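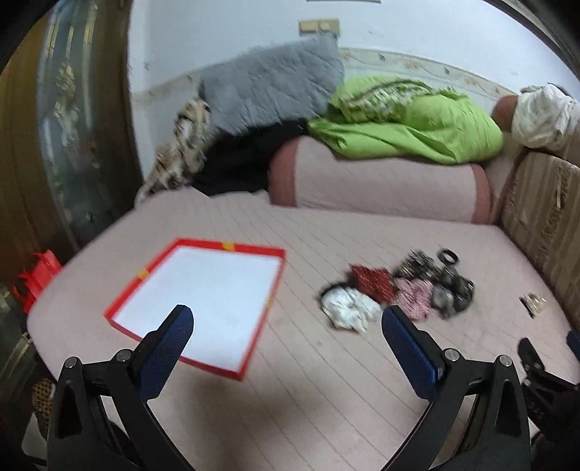 Fig. 1. Pink quilted seat with an open red-rimmed tray on it.

Sitting Still: Seat Comfort and Study Time in the Wukbridge Reading Rooms
Project report, final version, 1 January 2024
Group: Radoslava Procházka, Fuad Assefa, Viera Hudec
Supervisor: Ľubomír Hrnčiar

1. Why we did this

Wukbridge library has two reading rooms. Upstairs has the old hard chairs, downstairs got padded ones last year. Everyone says downstairs is nicer, but upstairs is always fuller. We wanted to know if the seat matters at all for how long people stay, or if it's the light, the outlets, the noise, whatever.

First idea was to compare three rooms, incl. the Istum building. Dropped it. Istum closes early during exam prep and the hours wouldn't match.

2. What we read

Not a lot on libraries. Most of what we found is about office chairs, where people sit all day and can adjust everything. Our chairs don't adjust. One handout from the Šindelář course splits comfort and discomfort into two seperate things: discomfort builds up over time (pressure, stiff back), comfort is more the first impression. We used that split for the questions.

3. Method

Data collected in November. 29 students filled in the sheet, 14 from upstairs and the rest downstairs. Each person wrote down time in, time out, number of breaks, then rated the seat twice. Once right after sitting down, once when leaving. Scale 1 to 5.

Also asked: why did you pick this room? Open answer, one line.

Sheets were on a table by each door. Fuad did upstairs, Viera downstairs, Radoslava typed everything up in Skokent and made the tables. Pens went missing constantly.

We left out anyone who stayed under 20 minutes, as they mostly came to print. Those sheets are not in the 29.

4. Results

First rating: downstairs clearly higher. Nearly everyone gave the padded seats a 4 or 5 at the start. Upstairs mostly 2s and 3s.

Second rating: the gap shrinks. Padded seats dropped for people who stayed a long time, the hard chairs dropped too but less, they didn't have far to fall. Several downstairs people wrote that the cushion is too deep and you slide forward. One wrote "good for reading bad for typing" and we think that is pretty much the whole project.

Length of stay: longer upstairs. Around an hour longer for the typical person, but there is a lot of spread and one student who stayed the whole day pulls it up.

Breaks: no real difference.

Reasons for picking the room: upstairs it was outlets, big tables, quiet. Only 2 people in the whole set mentioned the seat first, both downstairs.

5. Discussion

So seat comfort gets noticed but doesn't seem to decide where people go. Table height might. The downstairs tables are low and go with the soft chairs, fine for a book, not for a laptop. We didn't measure table height, should have. Svetozár Hudec (who let us try the questions on him before we started) pointed this out after the data was in, which was a bit late.

Other problems. Small sample. People picked their own room, so the groups are not the same kind of student to begin with. Someone with a long essay goes upstairs because of the outlets and then stays long because of the essay. Cant separate that with our design. A proper version would swap the chairs between rooms for a week and repeat.

We also didn't ask about height or back problems. Ľubomír Hrnčiar suggested it at the midpoint meeting but the sheets were already printed.

6. What we would suggest to the library

Put a few outlets downstairs. Move some of the higher tables down there and see if people follow. Don't buy more padded chairs until that has been tried.

7. Who wrote what

Sections 1 and 2 Radoslava, 3 Fuad, 4 all of us, 5 and 6 Viera. Rating tables and the blank sheet are in the appendix, handed in separately.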